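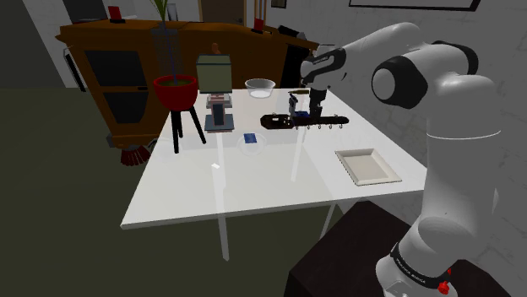 Stelios asked that the open item on the gripper be taken before the minutes of the last meeting, as he had to leave early, and said that in his view the fingers were never the problem and the table height was. Agreed to take it first.

Skesten Robotics Group
Minutes of the arm cell maintenance meeting
9 February 2023, Derndale site, upstairs meeting room

Present: Wagner Cavalcanti (chair), Stelios Gavalas (until item 3), two from the simulation side, one from stores
Apologies: Widley office

1. Gripper and table height

The simulated cell and the real cell do not agree on the height of the tabletop relative to the arm base. Stelios measured the real one again after the feet were adjusted. The table is 5 mm lower than the value in the scene file. With the old value the fingers stop short on the real table when a grasp is replayed from simulation, and the pads close on the top edge of the part.

Wagner asked if the pedestal could have moved instead. Stelios said he had checked the bolts and the paint marks on the floor and they line up.

It was agreed to correct the scene file and leave the real table alone. No shims are to be put under the table feet. The scene file gets a line at the top giving the date of the measurement and who took it.

Action: simulation side to change the table height and rerun the grasp set. Stelios to send the measurement sheet.

2. Finger pads

The left pad on the real gripper has worn smooth at the tip. The right one is less worn but will be changed at the same time. Stores has one pair left. The last pair was fitted at cycle 2283 on the counter, and the counter stood at 3263 this morning.

There was some discussion about whether to change pads on a fixed count or when they look worn. Stelios prefers a fixed count. Wagner said he did not mind as long as it was written on the card by the cell. Agreed to change every 1000 cycles for now and look at it again in April.

After each change the gripper is to be homed and the open and closed widths checked against the card before any program is run. This was skipped last time and a morning was lost to it.

Action: Stelios to fit the pads before the next run. Stores to order two more pairs.

3. Collision shapes in the scene

Long, thin parts are giving trouble in simulation. When the fingers close on one, the part sometimes jumps or spins on contact. The simulation side thinks the collision shape is too coarse and that the fingers start out slightly inside it. They have tried a smaller time step, which helps but makes the runs slow.

Stelios suggested starting the approach higher and coming down slower over the last stretch, the way the real arm is programmed. The simulation side will try this before remaking any shapes. Wagner asked that only one thing be changed at a time and that the old settings be kept.

The household objects in the scene were also raised. Most are there as background and the arm does not handle them. Wagner wants them left in, with their collision turned on, so that a bad path shows up as a contact and gets logged. Agreed.

Action: simulation side to test the slower approach and report by email.

Stelios left the meeting.

4. Base and cabling on the real arm

The connector at the back of the base was found loose during the monthly check. It has been reseated and the cable now has a second tie to take the weight. No faults logged afterward. The person doing the monthly check is to pull lightly on the cable and tick the box for it. The box is missing from the current form and will be added.

The brake test was done on all joints and passed. Wiping down of the joint covers is behind. Dry cloth only, no solvent near the seals.

Action: Wagner to update the form.

5. Minutes of the last meeting

Accepted with one correction. Item 2 said the spare controller was at Derndale. It is at Widley.

6. Access to the scene files

Three people have been editing the same file and one set of changes was overwritten. From now on a copy is checked out by name on the shared sheet and checked back in the same day. Wagner will go through the old copies and delete the ones with no name on them after giving a week's notice.

7. Other business

Stores asked for the empty pad boxes back, as the part number is printed only on the lid.

The key to the tool cabinet is still missing. The spare is in Wagner's desk.

Next meeting when the grasp set has been rerun. Wagner to send the date.

Minutes taken by W. Cavalcanti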